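Chapter 6
Households and the Price of Bread

Every history of a town must decide where it begins. Many older books on Skikham begin with the charter and the names of the men who signed it. In this chapter we begin with the kitchen account, a type of source which for a long time was considered too small to be useful. An account of this kind tells us what a family bought, how often it bought on credit, and which goods disappeared from the table when wages fell.

The most complete example is the account book of the Kassa bakery, which contains 2458 entries. It was first studied by Annapurna Kurian, who was interested mainly in the supply of flour. She showed that the price of a loaf changed less than the weight of it. A customer paid the same coin in May as in winter, but carried home a smaller bread.
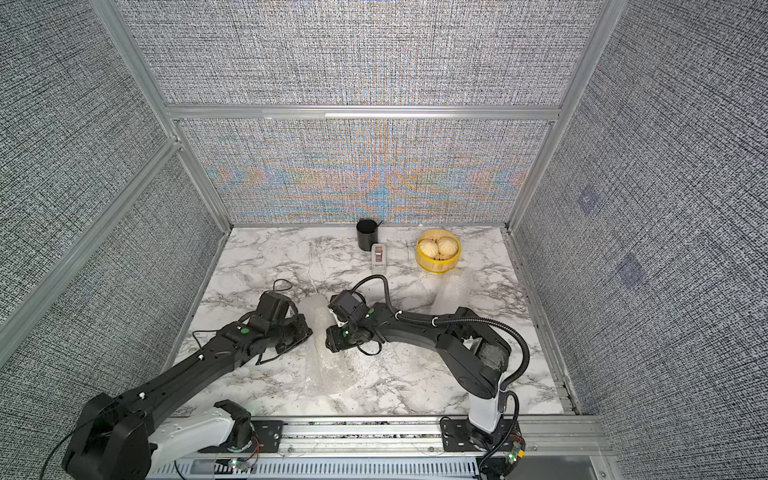 Kurian's reading was accepted for 35 years. Then Kamala Nambiar returned to the same pages with a different question. She asked who came to the shop, and she noticed that most of the credit was written under the names of women, also in houses where a husband was living and working. From this she argued that trust between baker and customer was a form of female property – one that no court recorded, but that every shopkeeper understood.

The two interpretations are not enemies. Kurian explains how the baker protected himself against expensive grain, and Nambiar explains how the families protected themselves against the baker. 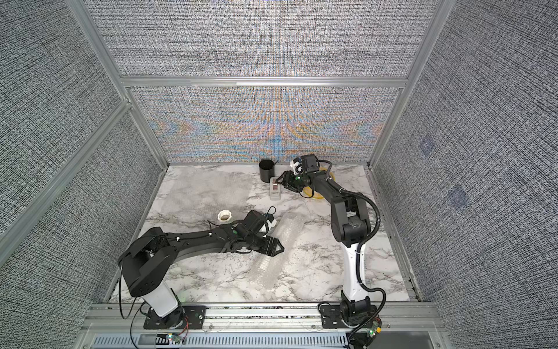 We must be careful, however, with what one shop can prove. The Kassa bakery stood near the river, where the dock workers lived, and the richer streets on the hill bought their bread elsewhere. The first section of this chapter therefore compares the bakery with the parish relief lists. The second section turns to rent, and asks why some families paid the baker before they paid the landlord.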